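Lulteo Kids > Robots > When Robots Goof

Stories Try It Ask Us Word List

Why did the robot keep dropping the cards?

by Akua Aryee

I have a job that sounds made up. I help a robot learn to hand things to people. My friend Yaw Amoah works on it with me, and we call our robot Tralex. It takes a card out of a cardboard rack and gives it to whoever is sitting at the desk. You could do that when you were two years old! For Tralex it's really hard, and in June it went wrong in a way that had us scratching our heads for days.

First, try something. Find a playing card (or a cereal box lid, whatever is near you) and hand it to somebody. Do it slowly. Did you notice the bit in the middle where you were both holding it? It's over so fast that you probably never think about it. Your fingers wait until they feel the other person take hold and pull a tiny bit, and then they open. If you open too early, the card falls on the floor. If you open too late, you end up in a tug-of-war with your grandma over a cereal box.

Tralex has to do that same bit in the middle. It doesn't have skin like yours, so it uses a force sensor, which is a part that can feel pushes and pulls. Think of a bathroom scale. When you step on, the number goes up. Our sensor works a bit like a very small scale that can feel sideways pulls too, and it sends its number to the computer again and again, many times every second. We wrote a rule for the computer that goes: if you feel a pull, open the fingers.

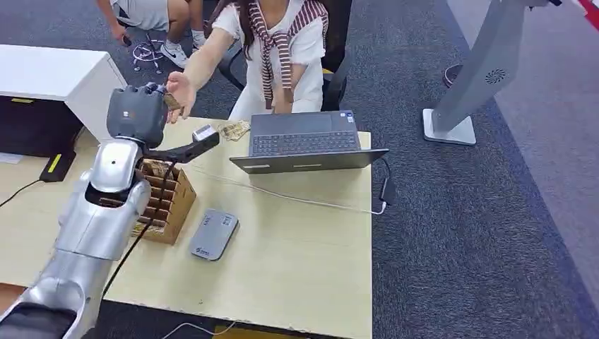
We tried it 56 times in one day. I sat there putting my hand out like I was waiting for change at a store, over and over, and Tralex would bring me a card and let go. Most of the time it was great. But 13 times it let go before I had touched the card at all! The fingers just popped open and down went the card, flop, onto the desk or the carpet.

Now, a dropped card doesn't hurt anyone. But what if it was a mug of hot cocoa? Or a pair of scissors? A robot that lets go when it shouldn't is a safety problem, even if what it drops today is only a card. So we stopped the tests and turned into detectives.

Clue number one: it wasn't the card

Yaw thought the cards were slippery. That was a good guess, so we tested it. We swapped in different cards, some smooth and some rough, and the drops kept on happening with all of them. When we looked at the computer's notes (robots keep a kind of diary, called a log) we saw that the card hadn't slipped out at all. The computer had told the fingers to open. Tralex was letting go on purpose!

That changed everything for us. If something slips, you work on the grip. If the robot lets go on purpose, you have to ask what made it think it was time.

Clue number two: it only happened far away

I started writing down where my hand was each time. Close to the robot, no drops. Way out over the desk with the arm stretched, drops. I drew a little map with X's on it, and all the X's were at the far side. I love a map like that. It's like the card is telling you where to look.

So we asked ourselves what is different when the arm reaches far. The motors work a bit harder, sure. The arm is straighter. And then Yaw bent down next to the desk, looked along it, and said "Akua, the cable."

What the cable was doing

Robots need electricity and they need to send messages, so they have cables. Tralex has a black one that goes from the arm down over the desk. When the arm is close, the cable lies there all floppy. When the arm stretches out, the cable gets dragged along behind it, and if it rubs on something or runs out of slack, it pulls back. (Slack means the extra loose part. If your dog's leash is droopy in the middle, that's slack.)

You can feel this yourself. Tie a piece of string around your wrist and have someone hold the other end, with the string droopy. Close your eyes and reach out slowly. At some point you feel a tug! You know it's the string and you don't think, "Oh, somebody must be taking my card." You're clever about that. Tralex wasn't. It had one rule, and the rule said pull means open. The sensor was telling the truth, there really was a pull. It was just coming from the robot's own cable.

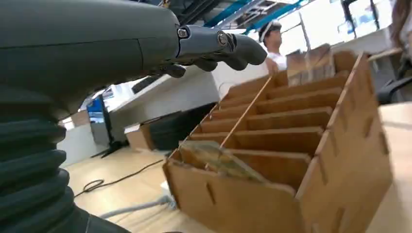

Tralex's fingers above the cardboard rack, with a card resting in the front slot.

The rack gave us a second mystery, a smaller one. When Tralex reaches in to get a card, the dividers are close together, and if a finger bumps one of them, that's a push. The sensor feels that too! With our old rule, a bump at the rack could make the fingers open before the card was even out. It hadn't happened much, and we'd been blaming my aim when I set up the rack. Sorry, me.

How we fixed it

We made two changes.

The first one was with our hands. We gave the cable more slack and moved it so it had less to rub on. It took us an afternoon and a lot of crawling under the desk. I bumped my head.

The second one was the rule. The new rule is longer, and if you wrote it in plain words it would go like this:

Are you at the rack? Then don't let go, whatever you feel.
Are you still moving? Then don't let go.
Have you stopped near a person's hand, and do you feel a pull away from you? Now open, gently.

See how it asks questions first? Engineers call those conditions. You use them all the time. "If it's raining and I'm going outside, I'll wear boots" has two conditions in it.

But what if it holds on too tight?

My niece asked me this and I was so proud of her, as it's just what we worried about next. If you make a robot more careful about letting go, you might make it hang on when a person really wants the thing. Nobody should have to wrestle a robot! So we added one more line: if the person pulls hard, open right away, even if you're moving. The only place that line is switched off is at the rack, where there shouldn't be any hands while the arm is working anyway.

And there's always the stop button. One of us keeps it close during tests. If anything looks odd we press it first and talk about it after. I've pressed it for silly reasons plenty of times, like when I sneezed. That's fine. If you ever get to visit a robot, ask the grown-up in charge where the stop button is, and stay back from the arm until they say you can come close.

We did the far-away tests again with the new rule and the looser cable. I had 3 drops in a row at the start, and my heart sank, and then Yaw noticed we'd forgotten to load the new rule into the computer. After we loaded it, the cards stayed in the fingers until I took them.

Next week we're trying spoons.

Words to know

Force sensor: a part that feels pushes and pulls.
Log: a robot's diary of what it did and when.
Slack: the loose, droopy part of a cable or rope.
Condition: something that has to be true before a robot does the next thing.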